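Home News Road Tests Events Forum Join Us Contact

Test drivers and passengers wanted for our December track weekend

Do you love cars and have strong opinions about them? We'd really like to hear from you! Ustik is putting together a group of readers to help us compare two new rear-wheel-drive coupés, the Emier and the Tedesco, over 2 days at the Istedix circuit. You'll drive both on the road and on track, swap seats with the other readers, and tell us what you think of the steering, the brakes, the gearbox and (yes, please) the noise.

You don't need any racing experience. You do need a full driving licence held for at least 5 years, a decent pair of thin-soled shoes and the patience to fill in a form after each run. If you'd sooner ride along and take notes, say so, as good passengers are every bit as welcome.

Lunch, fuel, insurance and helmet hire are all on us. We can't pay travel costs, sorry. Everyone attends the safety briefing before going out.

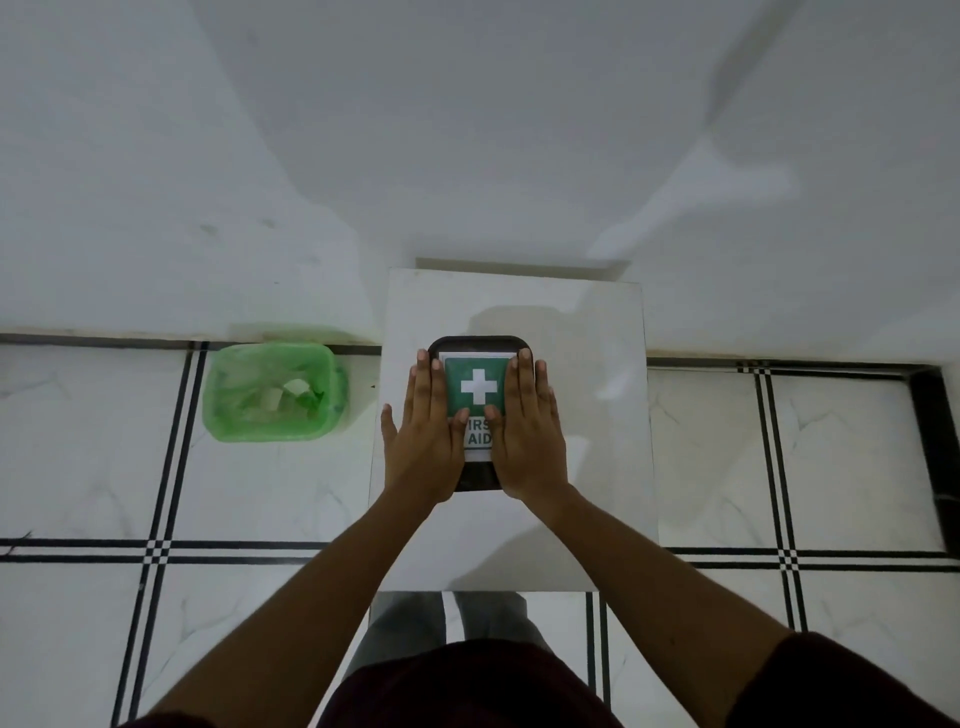
First aid sign, with hands either side.

To apply, send us a few lines about the car you drive now and the one you miss most. Applications close on June 12, 2018, and we reply to every one.

Recent posts
Living with the Tedesco: 1,492 miles in
Emier estate: first drive
Are 289 horses enough?
Your winter tyre questions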